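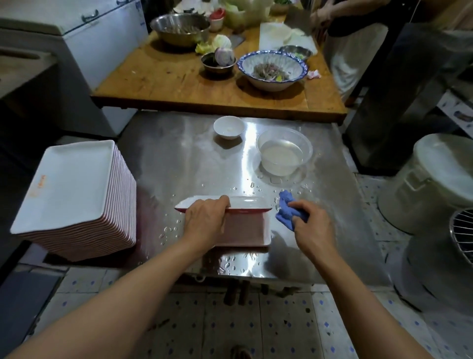
Patano Kitchen Task Recording Service
Frequently Asked Questions for Participating Kitchens

What is the service?
Patano supplies working kitchens with head-worn recording kits and pays them for recordings of ordinary kitchen work. The recordings are licensed to companies that develop robots for washing, sorting and food preparation. Patano does not build or sell robots.

Which tasks are accepted?
The current task list covers dishwashing and drying, stacking of plates and bowls, wiping of work surfaces, vegetable preparation and the putting away of utensils. Drying plates by hand with a cloth is in particular demand. Wet steel, reflections and thin stacked rims are difficult for automated systems to interpret, and licensees have asked for more material of this type. Deep frying and the use of powered slicers are excluded.

Must the kitchen be cleared or rearranged beforehand?
No. Kitchens are asked to leave their tables, tools and ingredients where they are normally kept. A recording in which food is being prepared on one table while dishes are handled on another is fully acceptable. Staged or repeated actions are not paid.

What does the kit contain?
Each kit contains one Homotar head unit, two batteries, a charging dock, a soft headband in two sizes and a printed guide. The head unit resists splashes but must not be placed in water or passed through a dishwasher. Headbands may be washed by hand.

How long is a session?
A session lasts 43 minutes, after which the unit stops on its own. A worker may end a session early by pressing the button on the right side of the unit. No worker may record more than 8 sessions in one week.

How are kitchens paid?
Payment is made to the kitchen for each accepted session, at the rate stated in the participation agreement. Wages remain the responsibility of the employer, and the time spent recording must be treated as working time. A kitchen that reaches 200 accepted sessions is moved to the higher rate from the following month.

What about other people in the room?
Every person who may enter the view of the head unit must sign the consent form before recording begins. This includes staff who are only passing through or working at another table. Faces are blurred before any material is released to a licensee. Sound is not recorded.

Can a worker refuse or withdraw?
Yes. Participation is voluntary, and a refusal may not affect a worker's hours or duties. Requests to delete a session are honored if received within 12 days of upload. Once material has been delivered to a licensee, it cannot be recalled.

Who reviews the recordings?
Review is carried out by Grímsdóttir, an independent labeling firm under contract to Patano. Sessions are most often rejected because the hands are out of view for long periods. Tilting the unit slightly downward usually corrects this.

What happens if a kit is damaged?
Normal wear is covered. Loss, or damage caused by placing the unit in water, is charged at the replacement cost listed in the agreement. Damaged kits should be returned in their original case through Jetby, which handles all deliveries and collections.

Whom should we contact?
Questions about enrollment and payment should be addressed to Asanka Bandara, Kitchen Partnerships. Questions about consent, privacy and deletion should be addressed to Normand Friesen, Data Protection. New kitchens will next be enrolled in November.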